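Earnest money deposit on a Womport house – when does it get cashed, and can I get it back?

4 min read

Enda Ó Néill

Hi all! My wife and I are about to make our first offer ever and I am so excited I can barely type. It's a little two-bedroom off Mulligan Road in Womport, with a porch and a pear tree, and we've already picked where the couch goes (I know, I know).

Our agent wants us to put down earnest money with the offer. I get the idea, it shows the seller we mean it. What I can't get straight is what happens to the check once we hand it over. Does it get cashed right away, or does it sit in a drawer until closing? And if the inspection turns up something awful, do we get all of it back or only part?

Also, the seller's side asked for $500 with the offer and then another $1,667 after the inspection. Is it normal to split it like that? My brother bought in Tinville and paid the whole thing up front, so now he's got me second-guessing everything. We're getting a regular mortgage, if that matters. Thanks so much, I love reading this board!

Finbarr Sheehan

Congratulations! First offers are a blast, and a pear tree is a great start.

Splitting it is fine. I've bought and sold in Womport and Tinville both, and I've done it each way. The first check goes in with the offer or a few days after the seller signs, and the second one is due by whatever date your contract gives. Put that second date on your calendar the minute you have it! Missing it can put you in breach, and that's a terrible way to lose a house you like.

As for cashing it – plan on it being cashed. Whoever holds the money (a title company, a broker or a lawyer) normally puts it in an escrow or trust account soon after the contract is signed, so have the funds in checking before you write anything. Ask for a receipt. At closing it gets credited to you, toward the down payment or closing costs, and you'll see it as a line on your closing statement.

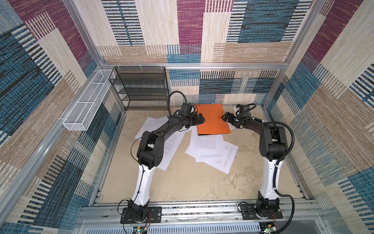
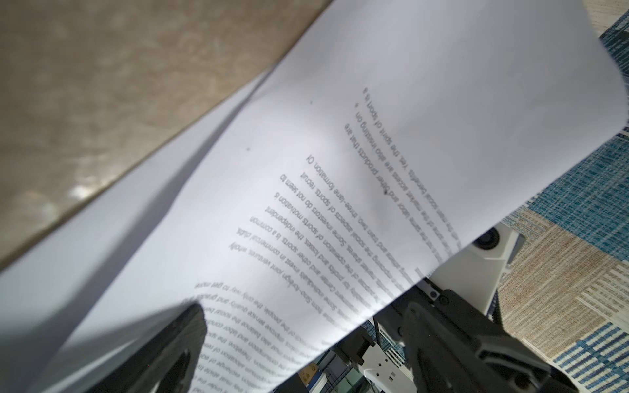 Printed pages

Getting it back depends on your contingencies. With an inspection contingency, you can usually cancel inside the window and have the deposit returned, as long as you give notice in writing and on time. A phone call to the agent doesn't count in most contracts. Same deal with financing: if the loan is turned down before that deadline, you should be covered. After the deadlines pass you're on much thinner ice.

Read who has to sign the release, too. On my Tinville sale the buyer backed out properly and I signed that same afternoon, but the title company still needed both signatures and a few more days before they'd cut the check. Ask your agent to walk you through that page, it's worth ten minutes.

Good luck, and come back and tell us if you get it!!

kaltesska_kim

Everything Finbarr said. Make the check out to the escrow holder and never to the seller personally. And if you wire it, call the title office first on a number you looked up yourself, there are fake wire emails going around all the time.

We got ours back after a bad sewer scope and bought a better place 2 streets over. Love it here. Go get your porch!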